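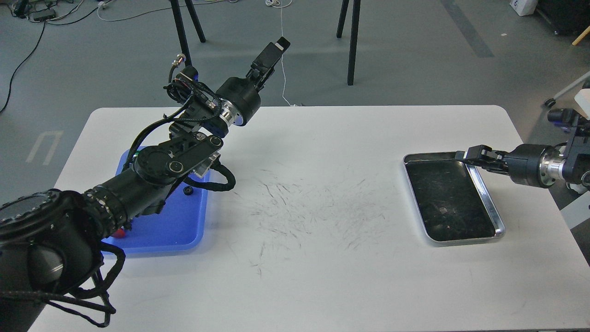
¿Cuánto tiempo hay que dejar la masa madre en la nevera antes de hornear?

Entre 11 horas y un día entero, según lo fuerte que sea la harina y lo fría que tengas la nevera.

ysaline_lg
Martes, 6 de la mañana y acabo de sacar mi mejor hogaza hasta ahora!! 600 gramos de harina, una quinta parte de centeno, y toda la noche en frío. La greña se abrió preciosa y la casa entera huele a pan – qué maravilla.

dirceu.h
Enhorabuena! Yo discrepo con lo de las 11 horas, eso sí. Con centeno a mí se me queda corta de sabor, no bajo de 20. ¿A qué temperatura tienes la nevera?

ysaline_lg
A 3 grados, en el estante de abajo. Probé más tiempo en octubre y salió demasiado ácida para mis hijos, aunque a mí me encantó (me la comí casi sola, con aceite y tomate).

Katene_pan
Perdona, Dirceu, pero 20 horas con una harina floja es pedir que se te desparrame. El sabor también lo da un fermento activo. Yo refresco dos veces el día antes y el cambio es enorme, probadlo!

dirceu.h
Floja no, uso una de fuerza de la panadería de mi barrio. Con floja te doy la razón.

Declan H.
¿Y horneáis directo de la nevera o la dejáis templar? Llevo casi 3 meses con esto y todavía dudo.

Katene_pan
Directa! Fría se greña muchísimo mejor. Olla de hierro bien caliente y adentro.

ysaline_lg
Yo igual, directa. Declan, pon foto de la miga cuando la cortes, y espera a que se enfríe – ya sé que cuesta!

Declan H.
Hecho, esta noche amaso.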